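Smell in towels after 30 degree wash

ostrowski_k
Member, 513 posts

Hello all. Since February my towels smell sour after washing. I use Zarnden liquid, the normal dose, at 30 degrees. I cleaned the filter two times already. My neighbor says I must buy powder.

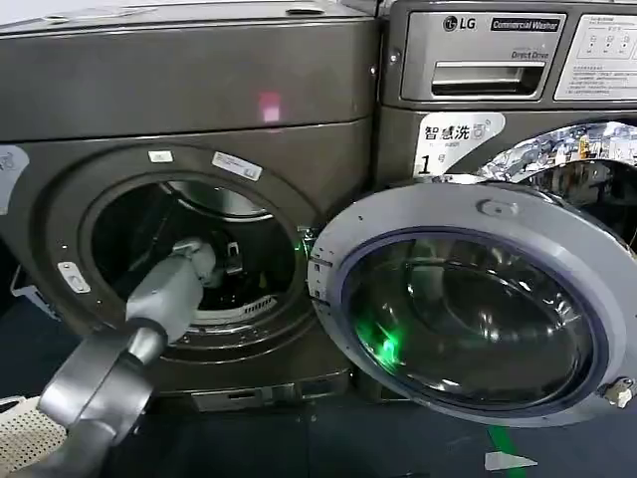 I also leave the door open overnight, and the rubber seal I wipe every evening. The spin is 700 because I don't like the noise. Is this too slow for towels?

lovov
Your neighbor is right. Liquid has no bleach. Go to 60 with powder and forget the rest.

Jalen Begay
I don't agree with lovov. I have used only liquid from 1998 and my towels are fine. 700 is the problem, they stay wet too long on the line. Try a faster spin first, it costs nothing.

lovov
Fine for you, maybe your water is soft. In Ernel it is very hard.

ostrowski_k
I am in Ernel too, so this is interesting. I will try 60 with powder, but I keep the slow spin for now. One change at a time, please.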